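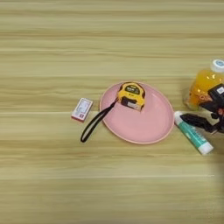
Home Projects Sewing Walls & Windows About me Contact

Search this site Type and press enter

How to measure a window for curtains (and not cry when they arrive)

I've made curtains for every room in this house and got the first lot wrong. They were for the back bedroom, a lovely heavy cotton called Larau in a sort of stormy green, and they finished a good hand's width above where they should have. My sister called them the paddling trousers. So this page is what I do now, and I've had no disasters since I started doing it this way!

Put the pole up first

I know, I know, you want to order the fabric. But if the pole isn't on the wall then every measurement you take is a guess. I like mine 15 cm above the top of the window, and sticking out past the frame by 20 cm each side if there's room, so the curtains can sit off the glass in the daytime. In our front room there's a chimney breast in the way on the left, so that side gets less and I've learned to live with it.

Use a metal tape, too. The soft dressmaking sort stretches with age (mine was my gran's and goes in the sewing box for sentimental reasons only).

Width

Measure the pole itself, between the finials. Forget the window for now. If you've got a track with an overlap in the middle, add the overlap on as well. Then multiply for fullness. For pencil pleat I go for 2 times the pole width — anything less looks like a bedsheet on a string — and for eyelets you can get away with a bit less. Sheers want more, and they're usually cheap enough that you can be generous.

Write it down straight away. Write "pole" next to it as well, or in a week you'll be staring at a number on the back of an envelope wondering what on earth it was.

Drop

Where you start depends on the heading. Eyelets: start from the top of the pole and add 3 cm for the bit that stands up above it. Pencil pleat: start from the little eye at the bottom of the curtain ring. On a track, start from the top of the track, so the heading hides it.

Where you stop is up to you, but pick one of these and stick to it:

Sill length, stopping just above the sill if it sticks out.
Below the sill, which I do at 15 cm, and is handy if there's a radiator underneath.
Floor length, stopping 1 cm short so they don't drag.

Now measure the drop in three places, left, middle and right. Floors are never level in old houses, and ours slopes so much towards the bay that a marble would be off before you'd let go of it. For floor length use the shortest of the three.
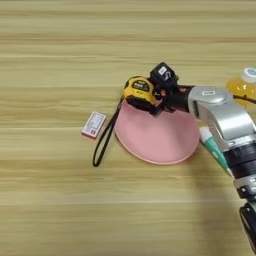
Samina Bhutto wrote in to say that she does her drops with the carpet already down, after fitting a thick new one in February and finding her lovely floor-length pair crumpled up along the bottom. Very good point, and I should have had it in here from the start. If you're changing the flooring, wait. Do the curtains last of all.

Hems and turnings

If you're buying ready made you can skip this bit. If you're sewing, add 20 cm to your drop for the bottom hem and the top turning together. I do a double hem at the bottom, because it hangs so much better and gives you something to let down later if you move house.

Patterned fabric needs more. Find the pattern repeat (it should be on the label or the website), divide your cut length by it, round up to the next whole number and multiply back. The leafy one I used in the hall, Flisholm, has a huge repeat and I ended up with enough leftovers for 5 cushion covers, so it wasn't all wasted.

Before you order

Measure the whole lot again on another day, without looking at your first numbers. If they match, go ahead. If they don't, go and get the steps out again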